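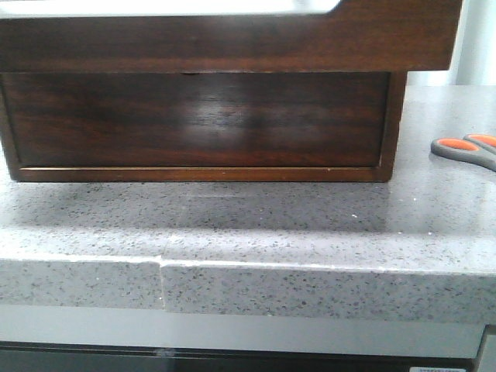

Figure 6.1 Dark-stained wooden box with a closed drawer, on a stone countertop.

Contents | Previous chapter | Next chapter | Glossary | Index

Chapter 6
Storing Household Papers

Most homes hold more paper than the people in them would guess. Bills, leases, school reports, warranties and tax forms come in week after week, and few of them are looked at twice. This chapter deals with how to decide which papers to keep, how long to keep them, and where to put them so that another person in the home could find them.

Sewwandi Weerasinghe, whose household survey in the town of Gordale is used throughout this book, asked each family to gather every paper in the home on a Friday evening and sort it by date. One family of four had 300 sheets in the kitchen alone. Only 15 of them were still needed. The rest were old notices, expired coupons and second copies.
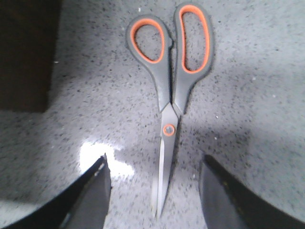 Sorting should be done before any boxes or folders are bought. Start with three piles: papers to keep for good, papers to keep for a set time, and papers to discard. Birth certificates, property deeds and court papers belong in the first pile. Receipts and bank statements usually belong in the second. Write the discard date in pencil on the top corner of each one. Papers in the third pile that show an account number should be shredded or cut up before they are thrown away.

The Bhattacharjee method, described in Section 6.2, uses 8 folders and a single index sheet. It works well in small apartments. Larger households may prefer the Moltesine system, which gives each person a separate set of folders and is checked once a year, in February, before tax forms are prepared.

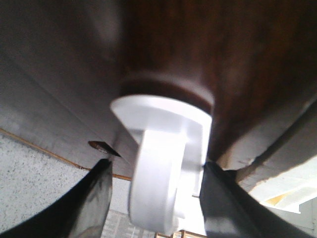 Damp is the main enemy of stored paper. Basements and the space under a sink are poor choices, and so is any shelf against an outside wall. Choose a dry closet or a desk drawer on the main floor. Remove rubber bands and metal clips, which leave marks as they age.

Key terms for this chapter: retention period, index sheet, working file, permanent file.

Contact Sonano Educational | Copyright Sonano. All rights reserved. | Back to top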